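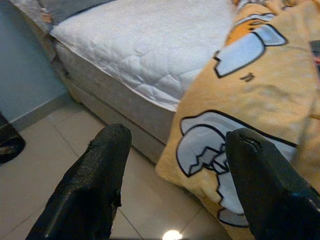
Nabila Sembiring wrote in to ask whether I still keep my bedroom at 62 degrees all winter, and whether my family is still speaking to me. Yes and mostly! I've slept cold since I moved to Lamont, and I'm not quitting now, even with April being as damp as it has been.

What has changed is the bedtime part. I used to lie there with my phone until all hours, reading reviews of toasters I was never going to buy. Now the phone spends the night in the kitchen and I get 40 minutes with an actual paper book, lamp on, window open a crack.

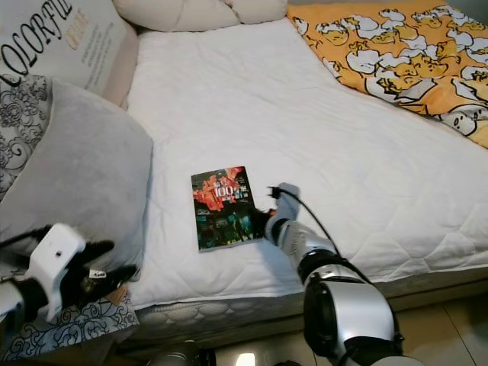

Some nights I only make it through 2 pages before my eyes close, and I've decided that counts. I'm also reading a fat family saga set in Narnau that runs to 1,022 pages, so at this rate I'll be done when I'm 90 (please don't tell me how it ends, I know several of you have read it).

The other thing I tried was no coffee after lunch. Awful for a week, then fine.
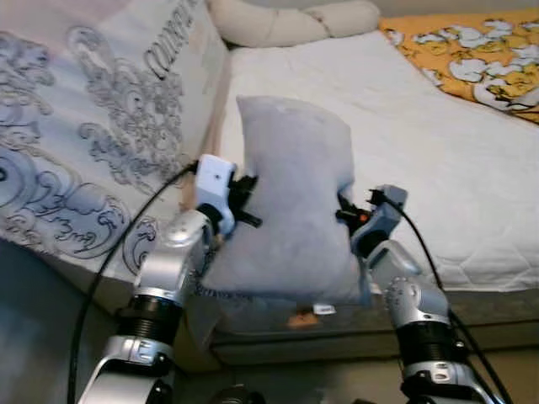 Skip the nap too, one reader told me, even on a Saturday, and you'll be out by ten. I tried it and was so crabby by dinner that I burned the rice. The nap stays. Twenty minutes on the couch, shoes off, and if you have a better trick for waking up at 3 a.m. and thinking about taxes, please send it along before the next issue.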